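How to Help a Turtle Across the Road

Every May the turtles around Elorbridge start walking, and every May I get ridiculously excited about it. Painted turtles, snappers, the odd box turtle plodding along like it has all day (it does). A lot of them are females looking for a place to lay their eggs, and plenty of the good sunny, sandy spots happen to be on the far side of a road. If you drive anywhere near wetlands in spring, sooner or later you'll meet one, and you can do a really wonderful thing with two minutes of your time!

First, look after yourself

Slow down gradually, check your mirror, and pull completely off the pavement before you do anything else. Put your flashers on. If the shoulder is too narrow, keep going until you find a proper place to stop and walk back. On Braltine Road I once had to park 200 yards past a snapping turtle, and she was still sitting there, grumpy as anything, when I got to her.

Never step in front of moving traffic for a turtle. I know how hard it is to stand and watch, but drivers coming over a hill at 40 miles an hour aren't expecting a person in the lane. Interstates and blind curves are a no from me, every time. Kids and dogs stay in the car.

Do you need to do anything?

Often you don't. If the road is quiet and the turtle is moving along nicely, just stand back on the shoulder and let her finish. Getting picked up is stressful for a wild animal. She may empty her bladder on you too, and that's water she would have liked to keep on a dry day.

If cars are coming, or she has pulled into her shell and stopped in a wheel track, go ahead and help.

Moving a small turtle

1. Look both ways again. Yes, again.
2. Walk up calmly from behind.
3. Take hold of the shell with both hands, one on each side, midway between the front and back legs.
4. Keep her low and level as you walk. A few inches above the pavement is plenty, and if she kicks (they do kick, and the claws can surprise you) she doesn't have far to fall.
5. Carry her straight across in the direction she was already going.
6. Set her down well off the shoulder, facing away from the road, and leave.

Step 5 is the one people get wrong, always with the best intentions. If you put her back on the side she came from, she will very likely turn around and try the whole trip again. It doesn't matter if there's a gorgeous pond behind her and a dull-looking field in front. She has her reasons.

Moving a snapping turtle

Snappers are my favorites, and they deserve a section of their own. They can't tuck themselves all the way into the shell like a box turtle, so on land they defend themselves by lunging, and the neck reaches much farther than you'd believe. Your hands should never be anywhere near the front half of the shell.

Please don't lift one by the tail. The tail is part of the spine, and hanging the weight of a big turtle from it can do real damage. Dragging her by it is no better.

My usual method is the car mat. Lay it flat behind the turtle, take hold of the back edge of the shell, and ease her backward onto it. Then pull the mat across the road with her riding on top. She'll be pointed backward for part of the trip, which is fine, as long as she ends up on the side she was headed for. A snow shovel works too if you keep one in the trunk.
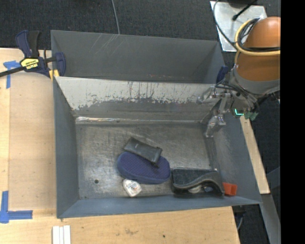
Gray metal bin, scuffed bare floor.

Some snappers will helpfully bite a stick and hang on, and I've seen people tow them that way. I don't like it. It's rough on the mouth, and sooner or later she lets go in the middle of the lane.

Please don't take her home

This goes for box turtles most of all – they are small and pretty and look as if they'd be happy in a backyard. A box turtle can spend her whole life in one small patch of woods that she knows by heart. Move her a few miles away, even to a lovely nature preserve, and she may wander for a long time trying to get back. In many states keeping one is also against the law. The same goes for driving her to "better" water. Across the road is far enough!

If the turtle is hurt

A cracked shell looks awful, but turtles are astonishingly tough and many heal with proper care. Note exactly where you found her (a mile marker or a pin on your phone is ideal), because she'll need to go back to that spot. Put her in a ventilated box with a dry towel and a lid that stays shut. Don't add water, don't offer food, and don't try to glue anything. Then call a licensed wildlife rehabilitator. Do this even if you think she may be dead, since it can be very hard to tell with a turtle and she may be carrying eggs that can still be saved.

What I keep in the car

An old rubber mat, a pair of work gloves, a lidded box with air holes, a towel, a bright vest, and hand sanitizer. Turtles can carry salmonella, so wash up properly as soon as you reach a sink and keep your hands away from your face until then.

Write it down

If you have a minute, jot down the date, the time, the weather and the spot. I've kept a notebook for 3 seasons now, and it's fascinating to see the same stretches come up again and again. Falludar Lane, down by the culvert, accounts for 6 of my entries from last spring alone. Many state wildlife agencies collect sightings like these, and a cluster of reports can help make the case for a crossing sign or a bit of fencing.

Warm mornings after rain have been the best time to look on my roads. Keep your eyes on anything that resembles a rock in the lane – and happy turtle spotting!

Contact | © 2022 Elorbridge Pond Notes | Back to top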